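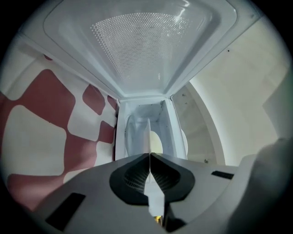 Microwave with the door open. The small dark specks on the inside walls are the part people miss.

Cleaning a Microwave Without Scrubbing

Most microwaves get wiped when something boils over and left alone the rest of the time. Specks build up on the walls and ceiling, and each time you heat something they bake on a little harder. If you deal with them once a week, the job takes a few minutes and you don't need a special cleaner.

What you need

A microwave-safe bowl, 2 cups of water, 2 tablespoons of white vinegar, a wooden spoon, a soft cloth and some dish soap. Lemon slices work in place of the vinegar if you don't like the smell. We have tried the Fledico steam cup and it does the same thing as a bowl, only with a lid that is hard to wash.

Steaming

Put the water and vinegar in the bowl and stand the wooden spoon in it. The spoon keeps the water from boiling up all at once. Run the microwave on high until the water steams well, usually three to five minutes, then leave the door shut for another five. Most of the work is done while it sits there.

Take the bowl out with oven mitts. The water is very hot, and so is the steam when you open the door.

Wiping down

Start with the ceiling, then the back wall, then the sides, and do the floor last. Take out the turntable if you have one and wash it in the sink like any other plate. Let a glass one cool first -- hot glass in cold water can crack.

Specks that don't come off with the cloth will usually lift with a paste of baking soda and a few drops of water. Leave it on for ten minutes and wipe. Don't use steel wool or the green side of a sponge. Both scratch the coating, and food sticks to the scratches.

Go easy around the vent holes. Wring the cloth out well and wipe across them. Never spray anything straight at them. A dry toothbrush gets out crumbs.

The inside of the door

Grease settles on the inner panel and in the groove around the screen. Wipe the panel with soapy water, then run a cotton swab along the groove. Check the edges where the door meets the body too. A dirty edge can keep the door from closing flat. If the screen or the door is cracked or bent, stop using the microwave until it has been looked at.

Smells

Fish and burnt popcorn are the worst. Steam first, wipe, then leave an open dish of baking soda inside overnight with the door closed. Take it out before you use the microwave again.

Keeping it clean

Cover food. A paper towel is fine for most things, and a vented cover is better for soup and tomato sauce. Wipe spills once the inside has cooled enough to touch. Leave the door open for a few minutes after heating anything wet so the walls can dry.

On tile or patterned walls next to the microwave, wipe the nearest strip while you have the cloth out. Steam and grease land there as well, and a busy pattern hides it for months.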